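**Bainbridge Town, mid-season moan thread**

**skura_end** wrote:

Right, twelve games gone and I've had long enough to calm down. I haven't calmed down.

Going into October we were third, we had the best defense in the division and people at work were asking me for tickets. Since then we have taken two points and conceded from four corners, all of them to the near post, all of them headed in by somebody standing next to our captain. 685 turned up for the last one. I've seen better crowds at the dentist.

My question to the board is simple enough. Does Malcolm Sowerby stay or go? I say he gets until the cup tie and then we shake hands.

**Ovament** wrote:

Stay. We finished 200 miles from the playoffs last year and he had us third a month ago with the same goalkeeper and a worse bench. You don't sack a man over corners. You buy a center half.

**skura_end** wrote:

With what? We sold the center half.

**Ovament** wrote:

Yes, and who sold him? Malcolm found out the same way we did. I'm not saying he's a genius, I'm saying he's been asked to bake a cake with the eggs taken out.

**Lament** wrote:

Go. Should have gone in the summer. I've watched this team away from home for longer than I've been married and I have never seen a side so surprised by a throw-in.

And the 4-3-3 is a 4-5-1. It has always been a 4-5-1. The two wide lads spend so long in our half they should be paying council tax there.

**GGarside** wrote:

Morning all. Glenys Garside from the tea hut, for those who only know me by my pies. I'm staying out of the Malcolm business, but whoever keeps putting the 685 about should know it includes the visiting coach party and 122 schoolchildren who got in free. Do with that what you will.

**skura_end** wrote:

Glenys, that's so much worse.

**touchline_ted** wrote:

Has anyone looked at who we've played in this bad run? Top, second, fourth, and Skura Rovers away on that slope. Anybody would wobble. The next five are all in the bottom half. If we're still talking about this after those, fine, I'll carry his bags to the car.

**Lament** wrote:

Ted, we lost to the team in second with ten men. THEY had ten men. I'd like that on the record before we start blaming geography.

**touchline_ted** wrote:

They scored before the red card.

**Lament** wrote:

They scored after it as well.

**Ovament** wrote:

For what it's worth I thought the second half on 09/11/2025 was the best we've played since the opening day. Moved the ball quickly, full backs got forward, hit the bar. Young lad in midfield looked a proper player. We lose 2-1 and it's all corners again, but the performance was there.

**skura_end** wrote:

Ah, "the performance was there." Lovely. Can we hang it up next to the trophies? There's plenty of wall.

**GGarside** wrote:

Since you're all on here anyway, the hut will be doing breakfasts before the cup tie. Bacon or egg, no swaps, bring change. 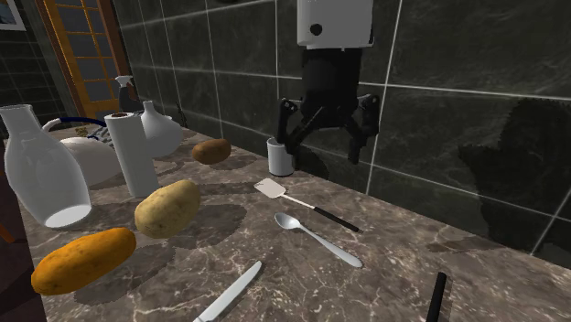
*Cup and spatula on the counter*

Orders to me by the Thermos end of the hut, not by private message, I can't work the private messages.

**touchline_ted** wrote:

Egg please Glenys. Two if we're still in it at half-time.

**Lament** wrote:

One bacon. And I'm still saying go. If the board can find 300 for a new sign over the car park they can find a phone number for another manager.

**Ovament** wrote:

The old sign fell on a Volvo.

**Lament** wrote:

It was still the most decisive thing we've had in the air all season.

**skura_end** wrote:

OK, so that's me and Lament for go, Ovament for stay, Ted for stay until the bags need carrying. Anyone else? And does anybody know if the cup tie goes to penalties or a replay – the website says both.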